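Isis Towels: a folding and laundry notes collection

README, last touched September 24, 2023

Isis Towels is a collection of notes about folding ordinary household cloth, and I'm so happy to finally have it in one place! It started as a single page of scribbles about bath towels and grew into 568 short entries covering towels, dish cloths, napkins, and the odd pillowcase.
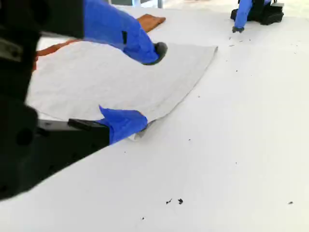

Each entry covers one piece of cloth being spread out, smoothed, and folded on a table. You get what the cloth was, how it was laid down, which fold was used, and how the finished stack behaved on the shelf. If you've ever pulled one towel out of a cupboard and had the other six follow it to the floor, you already know why the shelf part matters to me.

What's inside

entries.csv has one row per fold, 568 rows in all.
cloths.csv has one row per piece of cloth, with size, fiber, and a few words on condition.
folds.txt explains the fold names in plain language.
notes/ holds the longer comments, one text file per entry that needed one (plenty don't).
CHANGES.txt is a list of fixes, newest at the top.

The whole thing is small enough to open in any spreadsheet program. There's nothing to install.

The columns in entries.csv

entry_id: a number from 1 to 568. Numbers are never reused.
cloth_id: matches a row in cloths.csv.
surface: what the cloth was folded on. Usually "table," sometimes "bed" or "lap."
start: how the cloth was at the beginning. One of flat, bunched, hung, or balled.
fold: the name of the fold, as listed in folds.txt.
layers: how many layers thick the finished piece is.
edge_out: yes if a loose edge shows at the front of the stack, no if you see only the rounded fold.
shelf: stayed, leaned, or slid.
comment: anything else, in a sentence or two. Longer thoughts go in notes/.

The folds

Half and half again. The one most of us grew up with. Bring the short ends together, smooth, and do it once more. It's quick and it works on nearly everything, but a thick towel folded this way will try to open up like a book.

Thirds. Fold one long side in, lay the other over it, then fold the strip down to the size of your shelf. I love this one! The loose edges end up tucked inside and the front of the stack looks wonderful.

The Butalex roll. Named after the Butalex cupboard in my hallway, which is very deep and very narrow and won't take a folded bath towel of any kind. Fold in thirds the long way, then roll tightly from one end. Rolled towels go in like bottles.

Sabatier fold. A kitchen fold for thin dish cloths, and it got its name from the knife drawer where I keep mine. Halve the cloth, fold it in thirds, and tuck the last third into the pocket made by the first. It holds together even if you toss it across the room (I have tested this more than I should admit).

Stack of 2. Two thin cloths laid one on the other and folded as one. Great for napkins that always get used in pairs, and a real space saver. Both cloths need to be close to the same size or the bottom one peeks out.

A few things I learned while writing entries

Thin cloth is harder than thick cloth. I didn't expect this at all! A heavy bath towel stays where you put it, while a thin woven one creeps, and a corner that was square a second ago has wandered off by the time you reach for the other end. Keep one part held down while you smooth the rest, working outward toward the free edges.

Curled edges are worth fixing first. If a hem has gone wavy in the dryer, run the flat of your hand along it before you make any fold. A wave left in the first fold becomes a lump by the third.

Clear the table before you start. Crumbs love a damp towel, and they end up pressed into the middle layer where you won't find them until the towel is in use.

Label care was the dullest part of the project and ended up being one of my favorites to read back. Towels dried on a line are noted as "line" in cloths.csv and the rest as "dryer." Line dried towels fold crisply and stand up beautifully. They also scratch a little. I'm in favor.

About the cloths

There are 78 separate pieces in cloths.csv, which means most of them were folded several times in different ways. Sizes are in millimeters, measured flat after washing. The longest side anywhere in the table is 900, so if you're looking for beach towels or bed sheets, you won't find them here. Fitted sheets are left out on purpose. I may be enthusiastic but I have limits.

Color is recorded in everyday words: gray, off-white, orange, blue, striped. Please don't use it for anything precise. I wrote down what I would have called the cloth if I were asking for it from the other room.

Known problems

The shelf column depends on the shelf. Most stacks went onto painted wood, and "slid" would probably come up less often on something rougher.

Entries from March were written before I settled on the fold names. I went back and matched them up, but a few still say "like a letter" in the comment. Read that as thirds.

Some cloths shrank during the project and were only measured once.

The start column has far more "flat" than anything else. More "balled" entries are on my list, and goodness knows I have the laundry for it.

Using it

Take it, sort it, print it, tape it inside a cupboard door. If you publish something that uses the notes, please mention Isis Towels by name. A sister collection called Teseo, on packing cloth into bags and boxes, uses the same cloth numbers, so rows from the two can be joined on cloth_id.

Corrections and new folds are very welcome. Write the steps the way you'd tell them to a friend standing at the other end of the towel, and say what size cloth you tried it on.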